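Jutham erweitert sein Angebot für die Zerlegung alter Rechner

19. August 2024 – Unter dem Namen Flalska bietet Jutham jetzt einen Arbeitsplatz an, an dem Roboterarme Prozessoren und andere Teile aus Desktop-PCs handhaben. Wir haben ihn uns angesehen.

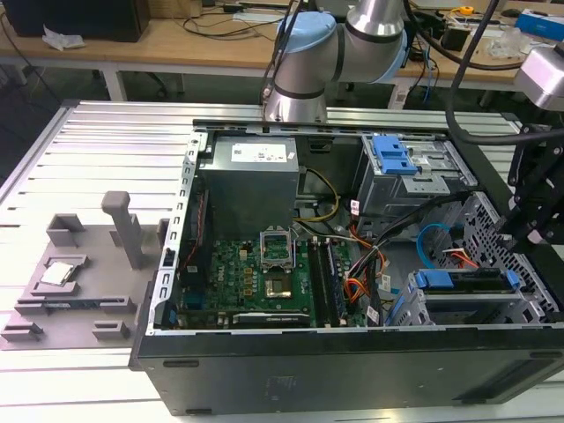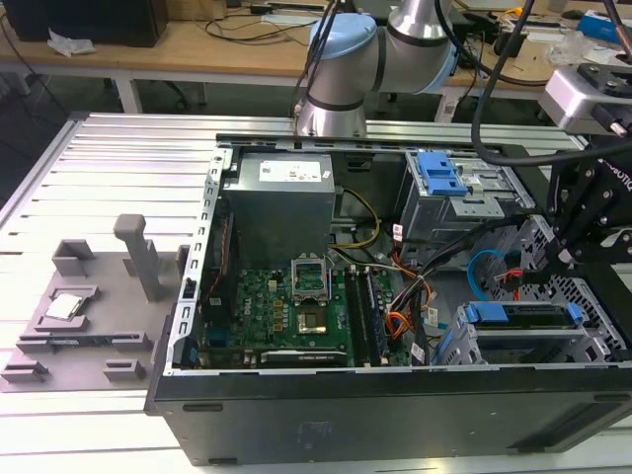 Der offene Rechner auf dem Profiltisch, links die graue Ablage mit einem Prozessor 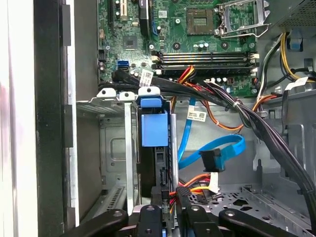 Grażyna Borkowska

Das Paket besteht aus 2 Armen, dem Tisch aus Aluminiumprofilen und einem Satz gedruckter Ablagen. Jede Ablage wird für einen Prozessortyp angefertigt und kostet 300 Euro, die Lieferung dauert zurzeit bis Ende September. Wer eigene Druckdaten hat, kann sie auch selbst herstellen.

Schwierig bleibt der Sockel. Der Halterahmen muss ganz geöffnet sein, bevor der Greifer sich nähert, und die Kabel sollten möglichst nicht darüber hängen. Bei Dalsgaard, dem ersten Kunden, läuft die Anlage seit Juni. Dort wurden bisher über 580 Gehäuse bearbeitet – fast alle von der gleichen Bauart. Für gemischte Ware würde ich noch warten.

Die Einweisung ist im Preis enthalten, die Wartung wird getrennt berechnet. Anfragen nimmt der Vertrieb von Jutham entgegen, eine Vorführung vor Ort ist nach Absprache möglich.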